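6.4 Arm halts above the table during approach (fault 159)

Fault 159 is raised when the arm stops short of its commanded height and does not reach the grasp position within 13 seconds. The Pukeck controller holds the joints at their last position and keeps the drives powered.

CAUTION: The arm can resume without warning when the fault is cleared. On a physical cell, press the emergency stop before reaching over the table.

1. Do not clear the fault yet. Save the event log first - clearing it erases the joint history.

2. Replay the same job in the simulator and pause it at the stop point. Check the gap between the fingertips and the tabletop, and the position of the gripper relative to the board and the yellow target zone.
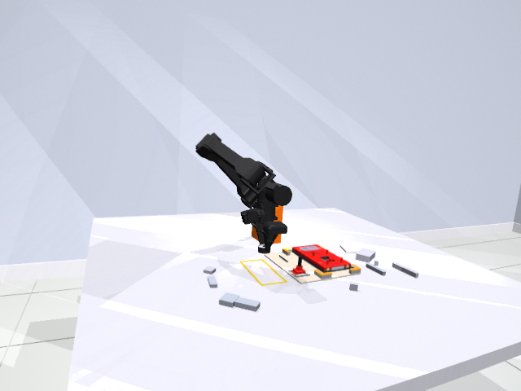
3. Open Motion > Limits and read the minimum tool height. If it is higher than the grasp height in the job file, correct it and save.

4. Check that loose blocks are not registered as obstacles on the approach path. Delete any outdated entries.

5. Clear the fault and run the job at 60 percent speed or less.

Note: Jobs imported from Herath format may carry a tool offset from the previous gripper. Re-enter the offset by hand after import.

If the fault returns, stop the job and send the log to Borelmont support with code 832.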